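4.2 The open day at Harasside

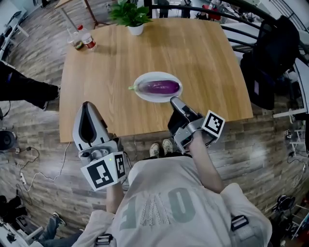 I'd promised Carmela Ruggiero that we would run the open day exactly as we run an ordinary session, with the same table, the same grippers and the same list of tasks, and then let the visitors have a go. She was doubtful, and she had good reason to be. Our ordinary sessions are quiet, and people who have practised for weeks forget how odd it feels the first time you try to pick something up with a finger that isn't yours. But we wanted to know what complete beginners do with the hand-held grippers, and you can't find that out by asking your colleagues to pretend.

So on a Saturday in February we opened the upstairs room to anyone who fancied coming. Nearly 802 people walked through the building that day (the count comes from the front door at Ridgeway, who run the site, so it includes everyone who only came for the talks downstairs). A much smaller number reached us, and fewer still wanted to be strapped into a harness in front of strangers. I don't blame them! The results in this section come from those who did, and they should be read as notes from a lively afternoon. The controlled trials are in Section 5.

Figure 3. Plate task during the open day. The operator wears the harness and holds one gripper in each hand; the eggplant lies on the oval plate in the middle of the table. Marker tags are fixed to both grippers.

We had planned seven tasks and ended up using far fewer. Sekar Jugah, who had drawn up the list, wanted to begin with the folded cloth, which our regulars find easy. Beginners hated it. They pinched the tabletop, they pinched the cloth and the tabletop together, and then they looked round at us for help. After the first half hour we swapped to the plate task and kept it for the rest of the day, apart from a short spell after lunch when Sekar sneaked the cloth back in.

The plate task is simple to explain, and I think that's most of why it went down so well. There is one vegetable on one plate, and you lift it and put it back. The eggplant (aubergine to everyone who came in, but our task list was written with our partners at Skamico and the name has stuck) is a good object for this. It's long, so you have to decide where to take hold of it, and the skin is smooth, so a lazy grip gets punished. Quite a few visitors went straight for the stalk. Others tried to come at it from both ends at once, which almost none of our regular operators do, and I'd like to look at that properly with a bigger group.

Jae-hoon Hwang gave the spoken instructions and kept them the same for everybody, or as near as he could with children asking him things. Aurelio Esteban looked after the recording. We use the Jarnus logging software described in Section 3, and it behaved itself all morning, then dropped 2 recordings in the afternoon when we restarted it in a hurry. Those are left out of what follows.

What struck me most was how people stood. Our own operators keep their elbows in and move from the waist. The visitors held their arms right out, got tired, and started resting their wrists on the table edge between attempts. Emmett Greenberg had said months ago that the grippers were too heavy at the front for a long session, and I had more or less ignored him – everyone in the lab had got used to the weight by then. Hearing the same complaint from a retired bus driver and a girl of twelve, one after the other, changed my mind. The next version will have its weight moved back towards the handle.

The other thing was talking. Visitors chatted the whole way through, to us and to their families, and they turned their heads while they did it. Our filtering step throws away stretches where the operator looks away from the table, so it threw away rather a lot of the open day. We have since loosened that rule for beginners, with the new setting given in the appendix.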